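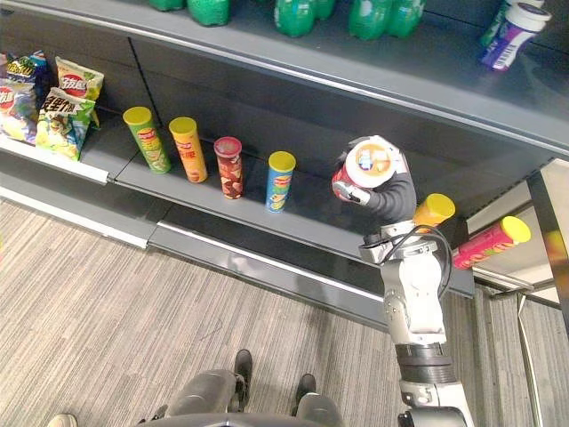
Filari Tubeless Setup – Frequently Asked Questions

Last updated 11 Aug 2025

Which rims can be run tubeless?

Any rim marked tubeless ready. The bead seat must be clean, undamaged and fully covered by tape. Older rims with no bead shelf are not supported, even if a tire appears to hold air on them.

What width of tape do I need?

Measure the inside width of the rim and add 2 mm. The tape should reach both walls of the rim bed without climbing them. Tape that is too narrow lets air into the spoke holes. Tape that is too wide lifts when the bead snaps into place.

How much sealant goes in each tire?

Use 30 ml for a road tire and 90 ml for a wide gravel or trail tire. Tires between those sizes take an amount in between. New tires with thin sidewalls may absorb part of the first fill, so check the level after a week.

Can I mix two kinds of sealant?

No. Some formulas clump on contact with others. Wipe out the old sealant and rinse the tire with warm water before changing brands. Ammonia-based products should not be used with Filari tape, as they weaken the adhesive.

The tire will not seat. What should I check?

Remove the valve core first. Air flow through a bare valve stem is much higher. Then push both beads into the center channel of the rim, wet them with soapy water and inflate in one burst. If a floor pump is not enough, use a compressor or a charge canister. Never exceed the lower of the two pressure limits printed on the rim and the tire.

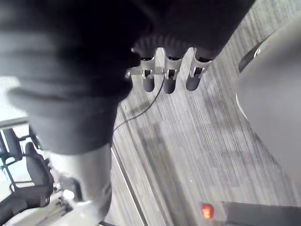

Air is leaking at the valve. Is the valve faulty?

Usually not. Tighten the lock ring by hand and confirm that the rubber base matches the shape of the rim bed. Pliers can crush the base and make the leak worse. If bubbles come from the core itself, replace the core.

How often should sealant be topped up?

Every 4 months in mild weather, sooner in dry heat. Bikes stored from December onward should be hung or turned now and then – sealant left in one spot dries into a lump that unbalances the wheel.

Do I need to carry a tube?

Yes. Sealant closes small punctures only. A cut in the sidewall needs a boot and a tube. Remove the tubeless valve before fitting the tube, and check the inside of the tire for thorns.

Does the warranty cover sealant damage to paint?

No. Wipe spills off the frame while they are still wet.

Who do I contact about a rim tape defect?

Write to Feng-yi Chung at the service desk. Include the batch code from the inside of the roll, the rim model and the tire size. Orders placed through Korkiveo are handled by Kam-wah Liu.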